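Stop Buying Grippers by the Spec Sheet

By Tove Bisgaard

Thursday, January 12, 2023

Every few months someone asks me which gripper they should buy for handling cloth, and they almost always send a table along with the question. The table has stroke, payload, closing force, repeatability and price. I understand why. Those are the numbers the sellers print, and they are easy to sort. I also think they are close to useless for this job, and I would like to see fewer labs and small shops spend their budget on them.

Since August I have been testing grippers on laundry at Drernthorpe with my colleague Hae-won Seok. We had a two-finger Inex, a Frandsen with soft rounded tips, and a Jarari that came with a wrist camera already fitted. We ran 203 picks on each, using the same pile of T-shirts, trousers and knitwear. On paper the Inex should have won. It closes hardest and has the widest stroke. In practice it came second, and the reason had little to do with force.

Cloth does not ask for much force. A shirt weighs almost nothing next to what these machines can lift. What matters is whether a finger can get under the edge of a fabric without pushing it away, and whether the gripper takes one layer or three. A thin tip with a bit of give will slide between a garment and the table. A thick stiff one plows the garment forward. Nothing in the usual table tells you which one you are buying.

The second thing the table leaves out is the camera. I used to think of the wrist camera as an extra, something you add once the gripper works. I have changed my mind. With cloth, the view from above stops being helpful as soon as the arm comes in over the pile. The wrist view is better, but it has its own problem, and it is a big one: cloth comes right up to the lens. A fold that bulges a little can fill half the picture and go soft, and the fingertip you are trying to watch ends up under a garment. Two cameras with the same resolution can behave very differently at that distance. Ask the seller how near a thing can be before it blurs, and if they do not know, borrow one and find out.

Hae-won disagrees with me on part of this. She thinks touch sensing in the fingertips will make the close view matter less, and that I am asking a camera to do a finger's job. She may be right in the long run. The tactile pads we tried cost more than the Frandsen itself, and one of them wore through after 28 picks on denim. For a shop that needs something working this year, I would still put the money into a decent lens.

Price deserves a word too. We had $4,000 to spend on the end of the arm, counting the camera, the mount and spare tips. Most of the buyers I talk to would put nearly all of that into the gripper and then zip-tie a webcam to it. I would split it down the middle — and keep some back for tips, which you will go through.

My advice is simple. Bring your own clothes to the demo. Bring dark ones, ribbed ones, and something with a loose thread. Put two on top of each other and ask for the lower one. Watch the wrist camera feed while it happens, and save a few of the stills. Six tries will teach you more than the brochure will, and a seller who refuses has told you something as well.
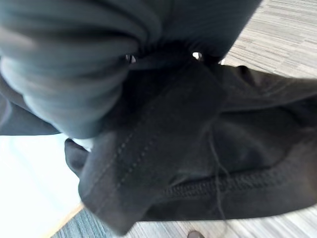 Wrist camera view: gray ribbed fabric over a black garment, with one fingertip showing at left.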